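Gruva Wool Blanket, Large

Home > Bedroom > Blankets and Throws > Gruva

We have been selling the Gruva for long enough now that a fair few of you are on your second, usually because the first one went off to university with somebody and never came home. It's the blanket we reach for ourselves when the evenings draw in, and if you've ever sat in our shop on a cold morning waiting for a parcel to be wrapped, there's a good chance you've had one over your knees already!

The Gruva is knitted in pure lambswool at the Ustum mill, on the slow machines at the back of the building, and then washed twice in soft water. That washing matters more than you might think. Straight off the machine the wool feels rather flat and a bit oily, and it's only after the second wash that it fluffs up and gets the lovely, slightly springy feel people write to us about. It does mean that no two batches come out exactly the same size, so please allow a couple of centimetres either way.

It's a generous blanket. The large will cover a double bed with a little to tuck in at the sides, or two grown-ups and a dog on a sofa, provided the dog is reasonable about it. If you want something for an armchair or a cot bed, have a look at the smaller Ledesma throw, which comes from the same yarn but has a lighter, more open stitch and a fringe at both ends.

Size and details

Width: 200 cm
Colours: oatmeal, moss, slate, brick
Pure lambswool, no lining
Plain hemmed edge
Item number: 579

Choosing a colour

Oatmeal is the natural shade of the fleece and has no dye in it at all, so it varies the most, and we're very fond of it for that. Moss is greener in daylight than it looks on a screen. Slate is the one to go for if you have children or muddy boots about the place, and brick is a warm, brownish red that goes beautifully with old pine furniture. We're happy to post you a snippet of any of them before you decide. Just drop us a line with your address and tell us which ones you'd like. 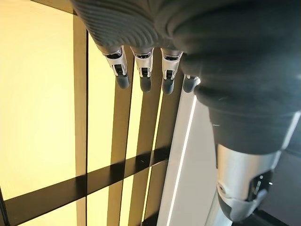
Looking after it

Wool doesn't need nearly as much washing as people give it. A good shake out of the window and a night on the line in dry weather will see to most things (damp, misty evenings are surprisingly good for it too, as long as you bring it in before the rain). When it does want a proper wash, use cool water and a wool soap, don't wring it, and dry it flat on a towel away from the radiator. A little bobbling in the first few weeks is quite normal. The Gomton wool comb takes it off in a minute or two, and we sell those as well.

Delivery

Postage is free on orders over £70. Smaller orders go by ordinary second class post, tied up in brown paper. The brick is out of stock at present and we expect more from the mill in March, but you can order now and we'll send it as soon as it comes in.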